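Kastetti
Gripper trials: call for participants and one paid test assistant

Kastetti is looking for people to take part in a comparison of two grippers on our two-arm table. We also have a fixed-term post for a test assistant who will run the sessions with Sihan Lü. Both are open now and the details are set out separately further down. Please read the part that concerns you before writing in.

Background

The trials compare the gripper we use at present, the Kilik, with a newer one, the Besnard. Both are parallel grippers with two fingers and both fit the same wrist. They differ in how far they open, how the closing force is set and how the finger pads are held on. The makers' sheets tell us what each can lift. They tell us very little about what happens when a person is steering two arms at once and has to hand something over, tip it, set it down and pick it up again without looking away.

We have been running short trials in-house since February, mostly with our own staff as operators. That has been useful for finding faults in the set-up but less useful for the comparison itself. Our staff know the Kilik well and are slower with anything else. We now need operators who have used neither.

The tasks

There are 4 tasks, each done with each gripper. They are stacking cups, unscrewing and replacing a jar lid, folding a small cloth and pouring water into a glass. Every task uses both arms, though in the pouring task the second arm mostly steadies or waits.

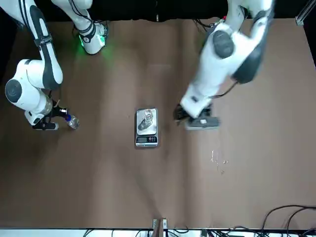

Pouring is the task we most want new operators for, and it will take up the larger part of each session. The operator picks up a bottle, brings it to a glass, pours to a target weight and puts the bottle back. We score the weight in the glass, the time taken and anything that ends up on the table. A clear plastic bottle held near its cap by a closed gripper leaves most of its length sticking out towards the glass, so a small turn of the wrist moves the far end a good deal. The glass stands on the scale throughout, with the second gripper kept close beside it, and operators have to learn how near they can bring that one without knocking the platform. Drops on the brown table surface are wiped up between runs and go down in the log as a spill, however few they are.

Both arms are steered through the Ukano controller, a pair of hand-held levers with a trigger for each gripper. It takes most people a little while to get used to. The controller settings stay the same for both grippers and we will not change them on request, apart from the seat height and the position of the screen.

Part one: participants

We are looking for adults with normal or corrected sight and full use of both hands. You do not need any experience with robots. If you have steered a robot arm by hand controller before, in a job or on a course, please say so when you write. It will not always rule you out, but we need to keep these results apart from the rest.

You would come in for 2 sessions on separate days. The first begins with practice on the controller, which is not scored. After that you work through the tasks with one gripper, and in the second session you use the other. The order is drawn by lot. There are breaks between tasks and you may stop at any point.

We record the position of the arms, the trigger readings, the scale readings and video from the fixed camera over the table. The camera does not cover the operator's seat. Your name is kept on a separate list and is removed once payment has been made.

Payment is by voucher at the end of the second session. Travel within the city is paid back on production of a ticket. People who come to the first session only will have their travel covered but will not receive the voucher.

Part two: test assistant (fixed term, part time)

The assistant prepares the table before each session, resets it between runs and keeps the log. In practice that means filling bottles to the line, drying the scale and table, checking that the finger pads are seated, swapping the grippers and running the short calibration that follows each swap. You would also greet participants and take them through the practice period from a written script.

We plan over 1000 scored runs in all, of which 398 have been done by our own staff and will be reported separately. The work is repetitive and the notes have to be as careful at the end of the day as at the start. Please consider whether that suits you.

You should be able to:

Follow a written procedure and say when you have departed from it
Use hand tools for small fastenings
Keep a spreadsheet in good order
Stand for much of a session
Speak clearly to people who are new to the equipment

Some knowledge of Python would help, as the logs are checked with a few short scripts — but we can teach what is needed. Training on the arms, including the emergency stop, is given in the first week and must be completed before you work at the table.

The post reports to Sihan Lü, who set up the trials and will carry out the analysis. Hours can be arranged around study.

How to apply

Participants should use the form on our trials page, giving the times of day they can manage. For the assistant post, send a CV and a short letter telling us about some practical work you have done where the records mattered. It need not have been in a laboratory. Applications for the post close at the end of June 2019. Places for participants stay open until they are filled.

Questions about access to the building, parking or the content of the sessions can be sent through the same page — please put "gripper trials" in the subject line.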